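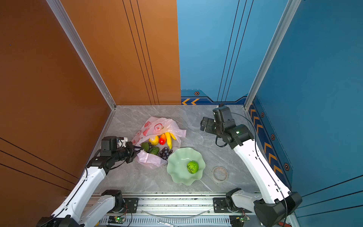

Small Jobs for a Wet Weekend

I've been putting off the list on the fridge for most of the spring, and last month it rained so hard in Giddale that I ran out of excuses. So I did the lot, or nearly, and a few of you asked in the comments for the bits that worked. In no particular order, then!

Sticky drawers. Mine are old pine and they swell up the minute the weather turns. Pull the drawer right out, wipe the runners with a dry cloth and rub a plain white candle up and down them, quite hard, until you can feel the wax building up. Do the underside edges of the drawer as well. I used to use soap, which is fine for a month or two and then goes claggy (and in our bathroom it went a bit green). Candle every time now.

Screws that won't bite. If a hinge screw just spins round and round, take it out, dip two or three wooden matchsticks in wood glue – heads snapped off first, please – and push them into the hole. Trim them flush, leave it overnight, and put the same screw back in. I did the airing cupboard door like this four years ago and it hasn't budged.

The smell in the washing machine. Take the detergent drawer out completely. There's nearly always a little tab at the back to press, and what lives behind it is horrible. An old toothbrush, hot water and washing-up liquid will shift most of it. Then run the machine empty at 90 degrees, and leave the door ajar when you're done. I'd forgotten the rubber door seal for so long that I found a hair grip and half a shopping list in there.

Burnt pans. Cover the black bit with water, add a good heaped spoonful of bicarb and simmer it gently for 30 minutes. Let it cool and go in with a wooden spatula. Not for aluminium pans, they go dull and patchy, as I learned with my jam pan.
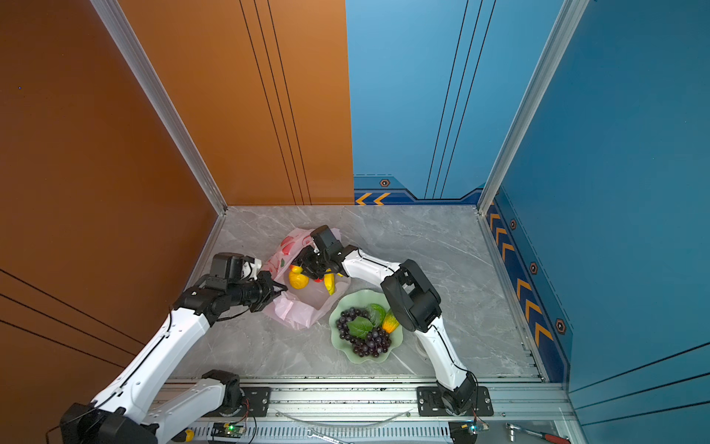
Paint tins. Before you put the lid back, wipe the rim with a rag and lay a bit of cling film across the top, then tap the lid down with a rubber mallet. Write the room and the month on the lid in marker pen. I had a tin that just said "905" on a bit of masking tape, and I stood in the hall with it for ages before I remembered it was the shade code for the landing. There was enough left to touch up the scuffs by the stairs, so I was very pleased with myself.

Grout. I've tried all sorts on the kitchen tiles and I keep going back to bicarb and a splash of water, mixed to a paste, with a stiff nail brush. Work along one line at a time and rinse as you go or it dries white and you have to do it all again. For the really grim corner behind the cooker I bought a tub of paste from Hanrahan's in the high street, and it did the job, but the smell hung about until teatime. Open a window.

Odd screws and bits. My mum kept hers in jam jars and so do I. The trick is to have one jar for the things you can't identify and to tip it out on a tray every May. Anything that still means nothing to you goes. This year I found the missing foot for the toaster, so it does pay off.

Squeaky floorboards. Talcum powder! Puff it into the gap, walk up and down on the board a few times to work it in, and hoover up the rest. It won't fix a board that's properly loose, but the one outside our bedroom has gone quiet and I can get up for a glass of water at night without waking the whole house.

I still haven't done the bathroom blind, where the cord has frayed right up by the pulley. If anyone has rethreaded one without taking the whole thing off the wall, please tell me how in the comments – I've bought the new cord and it's sitting on the windowsill looking at me.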